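SPEAKER NOTES - "What's in the bottom of the bin"
Returns and mixed small goods, Lollville site
Talk slot after lunch, keep it moving

Open
Hi, thanks, I'm Nhàn Tôn, I run the small goods floor at Lollville for Nuvivar. Sorting, bins, benches, the unglamorous end.
Ask the room: who has a bin at work with one thing left in it that's been there over a week? Wait for hands. Don't rush this.
Mine had a shower cap and half a stapler in it. Since spring.

Why I care about this
We took on mixed returns in November. Before that everything came in by the case, same item, same box. Then suddenly a toy, a bottle, a charger, a sponge, all in together.
First full month: 3048 items through the metal bins. Fine. Most went quick.
49 didn't. Slow ones. Left until the end of shift, then left for the next shift, then "somebody will get it."
I went and looked at those 49 one by one. That's the talk.

(drink water)

What was slow
Not heavy stuff. Not fragile stuff, people are careful with fragile.
Slow = wrong shape, or wrong place. Usually place.
Things lying flat against a wall. Things under other things. Clear plastic on a shiny floor, you look right at it and don't see it. Small black things in a corner.
Tell the Sikitz story here - shipment of clear soap dishes, Dana's crew signed the bin off empty, it was not empty. Three soap dishes. Keep it SHORT, last time I went on forever.

The bins themselves
Ours are plain metal, sloped sides. I like slopes. Stuff slides to the middle, in theory.
In practice stuff slides to wherever the last person pushed it.
We tried the Xenos plastic liners for three weeks. Quiet! Really nice and quiet. But they ruck up at the corners and then you have a fold and things go in the fold. Took them out.
Scratched floor doesn't matter. I get asked this every time. Scratched is fine, sharp is not fine. Run a glove over it, if it snags send it back.
Holes and cords in the floor: know where yours are. Small parts find them. Put a piece of tape over what you can.

Slide - mixed load

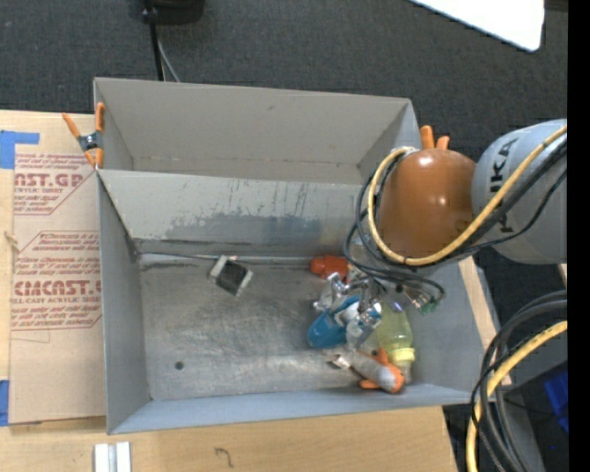
Pileups are my real subject, more than corners. Throw in a mixed handful and it'll bunch on one side, and then everybody works the bunch becuase it's bright and it's right there. Look at the right side: red-orange thing at the back, blue thing, the yellow-green bottle, little gray and orange fish. You want the fish, I want the fish. Now go over to the left, the small boxy item with the black face, all by itself near the wall. That's the kind we leave behind. Give them a second to find it before I point.

Same slide, bottles
See-through, on its side. We treat a bottle lying down as its own category now. Pick it by the body, caps come off in your hand.

What we changed
Start on the empty-looking side. Always. Sweep left, then right, then the bunch.
Anything loose at the wall gets moved to the middle before picking starts.
Last person says the bin number out loud and tips a flashlight across the floor. Feels silly for a day or two.
After that the slow pile went down by almost half. Would like to say it was gone, no. Still soft toys. Soft toys are a whole other talk.

If time: the spare bin question, one behind the other vs side by side. I prefer behind, less reaching across your neighbor. Lollville night shift disagrees with me, fine.

Questions
Likely ones: gloves (thin ones), labels (on the outside, never on the floor of the bin), do we tip the bins out (no, noise, and things crack).
Handout is on the chair by the door. Old version says "sweep rigth then left", ignore that, it's left first.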